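Support > Court Equipment > Sestine Portable Net System > Section 4: Setting Up on an Indoor Floor

4. Setting Up on an Indoor Floor

This section covers the Sestine portable badminton net on a hard indoor floor. For grass or sand, use Section 5. Two adults can complete the setup. Read all of the steps before you open the base tanks.

4.1 Before You Start

Check that you have both posts, both base tanks, the net, the top cord, two side ties, the measuring tape and the hex key. The hex key is clipped inside the lid of the carry case.

The floor must be level, dry and free of grit. Smooth, light-colored floors show scuffs easily, and grit trapped under a base tank will scratch the finish. Sweep the area first, then wipe the two spots where the bases will stand with a damp cloth and let them dry.

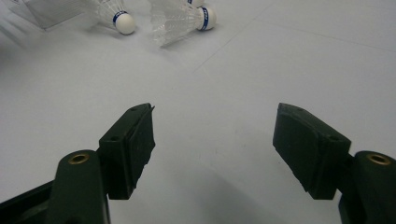
4.2 Placing the Bases

1. Mark the center line of the court with low-tack tape. Do not use duct tape or packing tape on a sealed floor.

2. Set one base tank on each side of the court with the filler cap facing away from the net. The wheels should be on the outside.

3. Fill each tank with clean water up to the molded line. If the net will stay up for more than a week, use dry sand instead.

CAUTION: Do not move a filled tank by pulling on the post. Tilt the tank back onto its wheels and push from the low handle.

4. Close the filler caps by hand. Do not use a wrench. Check under each tank for drips after five minutes and wipe up any water before you continue.

4.3 Raising the Posts

5. Slide the lower post section into the base socket until the spring button clicks. Pull up gently to make sure it has caught.

6. Fit the upper section and turn it so that the cord hook faces away from the court.

7. Tighten the collar screw on each post with the hex key. Stop when the post no longer turns in your hand. Overtightening will crack the collar, and cracked collars are not covered by the warranty.

NOTE: Posts sold under the older Cirkmont name have a thumb knob in place of the collar screw. The steps are otherwise the same.

4.4 Hanging and Tensioning the Net

8. Unroll the net along the center line with the white tape at the top. Look for twists before you lift it.

9. Pass the top cord over both hooks and tie it off at the cleat on the far post. Leave the near end loose for now.

10. Pull the near end until the tape is straight, then wind it three times around the cleat. Attach the side ties last.

11. Measure the height at the center of the net. It should be 5 feet from the floor. At the posts it should be 5 feet 1 inch. Adjust the cord, measure again, and have someone hit a few shuttlecocks over before you call the height final. Plastic shuttlecocks are fine for this check and for casual play.
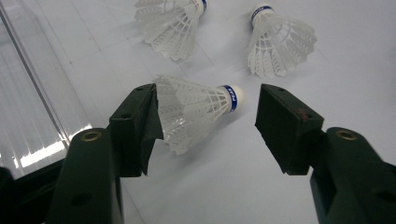 12. Check the tension again after the first 29 minutes of play. A new cord will stretch, and the center of the net usually drops a little during the first session.

WARNING: Do not let children hang from the net or climb on the bases. The filled system is not designed to hold a person's weight.

4.5 Clearing the Play Area

Keep chairs, bags and drink bottles well back from the sidelines. Pick up loose shuttlecocks between points. A shuttlecock underfoot can turn an ankle, and on a pale floor a white one is easy to miss. Players who have trouble seeing them can switch to a yellow set.

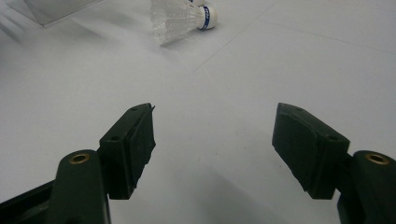 Check the floor for stray shuttlecocks before each game.

4.6 Taking the Net Down

Release the cord at the near cleat first, then remove the side ties. Fold the net in half lengthwise and roll it from one end. Do not put it away damp.

Empty the tanks into a floor drain or outdoors. Leave the caps off overnight so the inside can dry. Store the tanks upright, away from heaters.

4.7 Replacement Parts

Order by part number:

Top cord: 114
Collar and screw: 200
Filler cap with seal: 300

The Busteck hardware kit contains both collar screws and a spare hex key. Dvorak nets may be used with these posts if the top cord is changed for part 114.

Sestine Customer Support: use the contact form or call on weekdays | © Sestine. All rights reserved. | Back to top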